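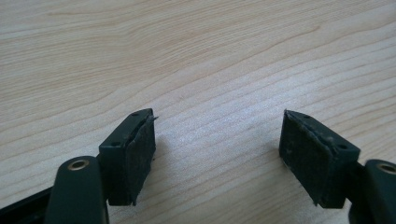 Teaching by hand: what the packing robot changes at Ostholm

Project report, Stellan Backlund and Liv Dalen, 2022-03-11

We chose Ostholm because the packing hall there had just started handing its small parcels over to a robot cell, and we wanted to hear from the people who stood at those tables before. We expected to write mostly about lost jobs. What we found was much more fun to study!

The robot learns from recordings. A packer holds a gripper by its handle, picks up a part, puts it in its box and does it again. By December the hall had 2860 recordings, nearly all of them made by the same small team that used to pack the orders. They call it "showing", and new starters now learn to show before they learn to pack.

What the packers told us

Helge Sjögren has packed for 30 years and was the one we were most nervous about interviewing. He loves it. He had never had to think about how he turns a part in his fingers, and now people from the office come down and ask him. His wrists are less happy: a shift of showing can mean 200 grips, and the handle is heavier than any part he used to lift.

The pads are the other big topic. They pick up dust and lint, and the top edges fray. Changing them used to be a job for the technicians, but the packers asked to take it over and now keep spares in a drawer (labelled by Helge, in very large letters).

What we would look at next

Pay has stayed the same even though the work has changed, and opinions on that were split. We would also like to compare wrist strain before and after, with proper measurements this time.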